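# Shared Work Tables at Altstead: Interim Report

Prepared by Hạnh Trương and Nghĩa Mạch, Tuesday, March 17, 2020 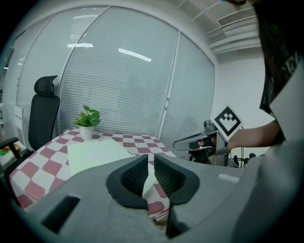 Maite Peñalver asked at the first review whether a checkered cloth was suitable for drafting work, as the pattern tires the eye when sheets are being lined up. The group accepted the point and added a plain surface to the comparison.

## Method

Students completed 20 layout tasks on each surface, using large white sheets. Chair position and window blinds were kept the same throughout. A potted plant was permitted on the table – at the back only.

## Findings so far

- Paper edges were easier to align on the plain surface.
- Most students preferred the cloth for group discussion.
- Chairs with a headrest were seldom moved once placed.

Testing of the second room is to be completed by August.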